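Home advantage and the Skerkitz Cup: a student project report
Filed under: Sport & Stats, Student Work
14 shares · 3 comments

Our question was whether playing at home helps in an amateur soccer tournament where "home" means the field your team happens to park closest to. The Skerkitz Cup has 5 clubs, 2 fields and one working scoreboard, so we had to be modest.

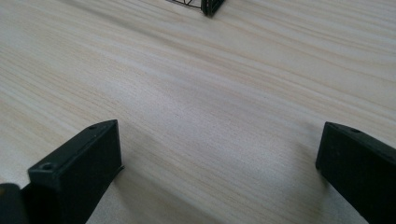

By Kravchuk, second-year sports science student

We took the results sheets going back to the first cup and marked each match home or away. Tavon, the defending champions, complicated this by moving fields halfway through a season. We counted them as away for all of it — they complained as if they were.

Home sides won slightly more often. Then we took out Petside, who lose everywhere, and most of the effect went with them. To check, we shuffled the results 1,000 times on a laptop. A gap like ours came up often enough to be embarrassing. 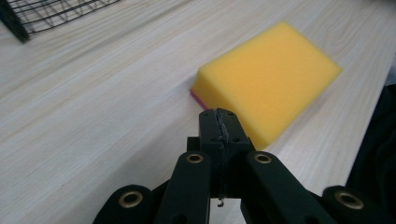 Limitations

Several score sheets from September are in pencil, and one lists the winner as "us." Crowd size was never recorded, though I doubt it has ever reached 100. A second season of data would help. So would a second scoreboard.

Comments (3)

petside_til_i_die: We drew once. Check your sheets.

leftback77: "Us" was Tavon, I was there

mudfield: Did you look at kickoff times? The 9 a.m. games are a different sport.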